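Tetesum sim notes

8 Nov 2018

Quick one this time, I'm writing between test runs and the next one finishes soon. Sorry for the gaps last month. Normand was out, Kristof was on the Brastorden install, and I had the planner branch to myself, with the results you'd expect.

Main news first. The new grasp planner is merged. Old one is still in the tree behind a flag (planner_legacy) until the end of the year and then it goes. If you have scripts at Follby that call the old entry point directly, please change them now, don't wait for the warning to turn into an error. Wayne has a two-line patch that covers most cases, ask him.

What's different. The old planner picked a grasp first, then went looking for an arm path to reach it. Fine for a clear table. Bad for anything with neighbors. It would fall in love with one grasp, fail to find a path, back off, pick nearly the same grasp again. And again. We had logs with the same failed pose over and over, off by a hair each time. The new one scores grasp and path together, so a slightly worse grip with an easy way in beats a perfect grip behind a wall of stuff. Less elegant on paper. Much less swearing.

Colton did the collision side. Objects now get their own padding instead of one number for the whole table. Thin upright things were the headache – pad them too much and half the table is off limits, too little and the elbow clips them on the way past. Padding is set per object in the scene file. There is a default, don't trust it, set your own.

Nightly suite is up to 400 layouts. 300 of those are random placements, the rest are ones we kept by hand after something went wrong in July. Last night 13 failed. Of the 13, 8 are the same bug (see below), the others look like honest planning timeouts but I havn't read all the traces yet.
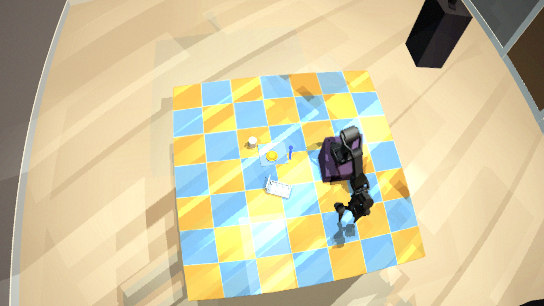
The bug. When the arm's goal is close in to its own base, the solver sometimes returns an elbow pose that is legal at the start and legal at the end and not legal in between. The checker was sampling the path too coarsely to notice. Kristof found it by stepping through one trace by hand, which took him a whole afternoon and most of the good coffee. Fix is to sample by joint distance and not by time. It's on a branch called close_in. Costs a bit of speed on long moves. Not merged yet because I want to see the nightly numbers with it first.

Textures. Yes, the checkerboard tabletop stays, and no, it isn't there to look nice. Several people have asked for plain gray back. The perception side was leaning on plain backgrounds way more than we thought, and anything blue on a blue square still gives the segmenter a bad time. Good. That's what we want to be finding in sim. Glare on the tabletop stays too, same reason. If you need a plain table for a demo, set surface: flat in the scene file and set it back after. Please set it back after.

Shadows – Normand has a theory that the segmenter is gluing dark shadows onto the objects next to them and growing the outline that way. He wants to run the same layouts with the light moved and compare masks. No results yet. If you have spare machine time over the weekend tell him, he will take all of it.

Tooling odds and ends:

The replay viewer finally remembers your camera angle. It used to jump back to the default high view every time you loaded a trace. Small thing, makes me happier than the planner does.

Scene files are checked on load now. Misspelled keys used to be ignored without a word, so "paddding: 0.02" did nothing and you found out an hour later. Now it stops and gives you the line number. Some of your old files will fail this. They were already broken, sorry.

Seeds get printed at the top of every log. When you report a failure, paste the seed. "It missed the cup again" is not somthing I can rerun.

The log folder on the shared machine is filling up again. Renzo is going to start deleting passing runs after two weeks. Failing runs are kept. If you want a passing run kept, move it out of there yourself, he isn't going to ask.

For the Simard people: your gripper model is in, but the finger friction values are still my guesses. Slips in sim shouldn't be read as slips on the real thing until we get measured numbers from you. Even a rough set would help. Colton can tell you which format, or send a spreadsheet and we'll deal with it.

Real hardware, short version: no change. The bench arm is still on the old planner and stays there until close_in is merged and has had a clean week of nightlies. I know some of you want it sooner. The path checker problem is exactly the kind I don't want to meet on a real elbow.

Coming up, in no real order. Merge close_in. Go through the timeouts. Get place poses into the joint scoring, right now only the pick half gets it and the place half is still done the old way. Docs for the scene file, which Wayne has offered to write and which I am putting here so he can't take it back.

Questions to the usual list, or come find me. Run just finished, going to look at it.

– Renzo Bianchini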